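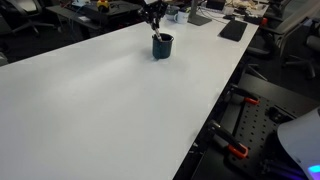
Figure 1. Dark teal-green mug on a white tabletop.

Heat loss from hot drinks in shared study areas
Gavin Baxter
Submitted 2024-05-04

1. Background
A drink left on a desk loses heat through the liquid surface, the wall and the base. Evaporation from the open surface is usually the largest of these while the drink is hot. The project compared lidded and unlidded drinks in the Flenard and Niven study areas, and asked students how long they normally leave a drink standing.
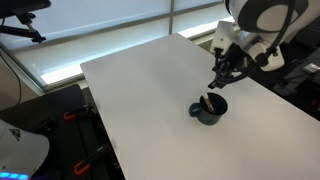

Does adding milk early keep tea warmer?
Slightly, if the comparison is made some minutes later. The drink starts cooler, so it gives up heat to the room more slowly.

2. Method
Water was poured just off the boil into 8 mugs of matching capacity. Temperature was logged with a Woteo probe held at mid-depth, and 2,015 readings were kept after faulty entries were removed. The questionnaire was issued in November and returned by 287 students. Room temperature was noted at the start of each run — draughts were not measured.
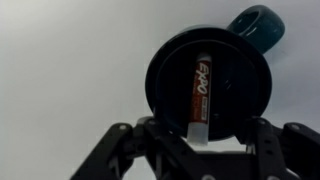
3. Results
Unlidded mugs cooled faster in every run. The gap was widest early on and narrowed as the water approached room temperature. Wall thickness had a smaller effect than the lid. Runs in Niven showed more scatter than those in Flenard.

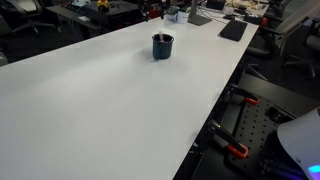
4. Limitations
Plain water was used throughout, and milk or sugar may alter the cooling curve. Only one type of lid, the Jalari push-fit, was tested. Nine questionnaires had the standing time left blank and were excluded from that item only.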